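Notebook, glue trials, March

Morning

Started the second batch of hide glue from Trudico. The first batch had a bad smell and made weak joints, so I threw it out. For the new one I weighed 100 g of dry grains, covered them with cold water and let them stand until they were soft all the way through. Then into the water bath. I keep it at 60 or a little more, never at boiling. Please do not use the small pot from Skostard, the lid does not close and a skin forms on top very fast.

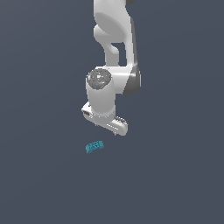 Maple strips

Glued 2 pairs with the new batch, end to side, clamped lightly. The wood was warmed before, which I forgot last time. One strip has a dark knot near the end – I marked it with pencil and will not count its result. The Didis clamps leave a print in soft wood, so put paper between.

Blue color for the box lid

The stain from Nghiêm is too green for me. I would like a calm teal with some gray in it.
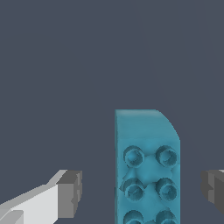 Left to do

Break the maple pairs after 74 hours and write down where they fail, in the wood or in the glue. Order more grains, same type as before. Wash the brushes in warm water before the glue sets. Ask if the stain can be mixed with a little black.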